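Pluma Dog Training, Mudcombe
Frequently asked questions

Which areas do you cover?
Home visits are available in Mudcombe and Brirkivley. Owners outside these areas can attend the group recall class, which is held outdoors at Solberg Field.

What age can a puppy start?
Home visits can start from the day the puppy arrives. Group classes require a completed first course of vaccinations. Bring the vet's card to the first class.

How long is a course?
The recall course consists of 7 classes. Missed classes are not refunded, but one may be taken with the next intake. The next intake is in April.

Who runs the sessions?
Edvin Sandberg runs the recall course. Maite Alcaraz handles home visits and all work on guarding, lead reactivity and separation problems.

How should I prepare for a home visit?
Feed the dog a half portion beforehand. Have ready a flat collar or harness, a fixed lead of 2 metres and soft treats cut to the size of a pea. Extending leads are not used. Pick up chews and toys from the floor of the training room.
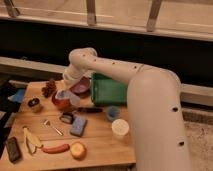
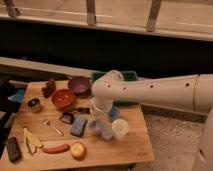
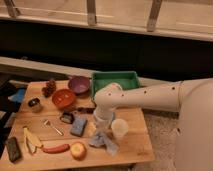 Small objects on a wooden tabletop.

My dog takes things from tables. Can this be trained out?
In most cases, yes. Each successful theft rewards the behaviour, so access is restricted first, with a stair gate or a house line. "Leave it" is then taught on the floor with low-value food and moved up to table height once the dog responds reliably. Do not chase the dog or prise its mouth open. Offer a swap.

Do you use slip leads, prong collars or spray collars?
No. Dogs wearing this equipment will be refitted with a loan harness before the session starts.

Can children take part?
Yes, if an adult is present throughout. Where a dog has bitten or snapped, the first visit is for adults only.

What is the cancellation policy?
Home visits can be moved free of charge with 2 days' notice. After that the full fee is due. Bitches in season should not attend group classes; the place is carried over to the next intake.

Page last updated 2025-01-13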